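Saturday at the Dostau open day

I nearly stayed home on 1st May, what with the drizzle and the parking, but I'm so glad I went! Dostau had opened up the robot lab on Horgan Street for the afternoon, and over 100 people had signed up, so they were letting us through in groups of 19. Mine got the sorting demo first, which was the one I'd been hoping for.

The idea is simple enough to explain to a kid. You've got a heap of toys all jumbled together with a bit of cloth thrown over them, you've got three boxes with round holes in the top, and you've got a red robot arm that has to sort out which is which. (My nephew does this in four seconds and then throws the lot on the floor.)
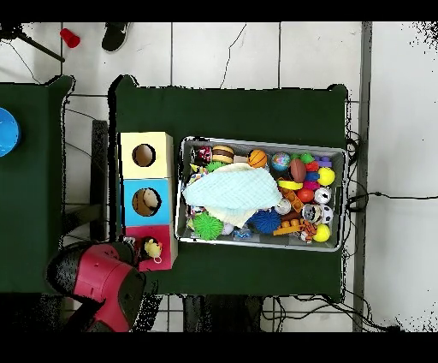

I got chatting with one of the engineers while we waited, and she told me the toys are chosen to be annoying. Balls roll away, spiky rubbery things squash when you pinch them, and cloth is the worst of all, as it never has the same shape twice. They've been at it since March, and the arm gets 60 tries a day, with a fresh jumble each time. I asked if she ever gets bored and she laughed and said she dreams about hamburgers.

A few of us hung around the table long after our slot was up, guessing out loud which toy it would go for next. I was hopeless at it.
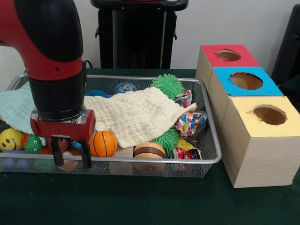

Muireann Heffernan thought the whole thing was much slower than the videos had led her to expect, and said she'd take slow and careful over fast any day if it was ever going to be near her mother's kitchen. We argued about that all the way to the coffee table, where Ovaletti had put out 280 little almond cookies. I had more than my share.

After that came a short talk on Cluvamby, the software they use to plan each reach, and I'll admit some of it went over my head. I did like hearing that the arm gets a view from up high as well as one from the side.
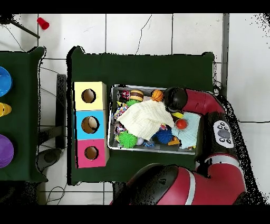
Would it ever manage a real laundry pile, one man wanted to know, socks and all? The answer was a very cheerful "ask us next year," so I've already put my name down.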